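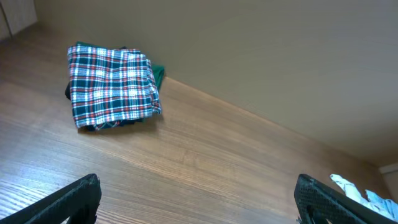

The plaid, folded.

Notebook, July 2021

Friday, and a long one, so forgive the handwriting if you are reading this in the book and not the typed copy. Most of the day went on the collar interfacings again. Mekdes Adugna had cut the test pieces before I got in (bless her, and so neatly too) and we put the Padero fusible through the hot wash first, as it was the one we all had hopes for. It came out with small bubbles along the fold line, the same sort we had in December, and I had so wanted to be able to write something kinder about it.

The sew-in from Zollwood did much better. It is stiffer in the hand than I like, and Domenica said it made her think of cereal packets, but after the wash it lay flat and the points turned cleanly. I pressed it from the wrong side with plenty of steam and left it under the clapper while I had my tea, and I do think the waiting helps. We have 53 metres of it on the shelf, enough to be going on with for the Yilma order, and there is no need to ring them yet.

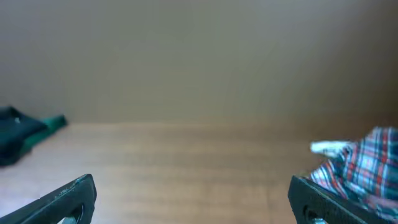 Plaid to the right, dark navy and green to the left.

Shrinkage, while I remember. Collar strip in plain white cotton, marked at 285 mm before washing, lost 2 mm in the length, nothing I could measure across. That is well inside what we allow on the pattern, so Ademir can leave the collar stand alone, and I expect he'll be glad, having redrawn it so many times this year. I would still like the cuffs done the same way before we settle it.

We had a good talk over lunch about matching checks at the front, which went on far past the hour. Ibsa would cut every front singly, right side up, and match by eye at the placket. 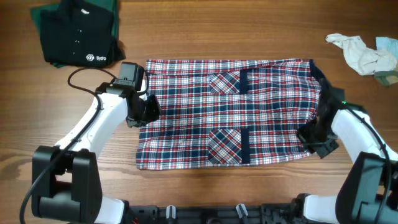 I was taught to cut double and pin through at each repeat, and I am slow to give that up, but I've seen his fronts and they are lovely, so I have promised to try it on the next one and write down how I get on.

Thread: page 126 has my old notes on needle sizes and they still hold, except that the finer needle skipped on the folded stand and I went up a size. Alžběta has the machine oil. Cuffs on Monday, Zollwood sew-in first, then one more go with the Padero at a lower heat.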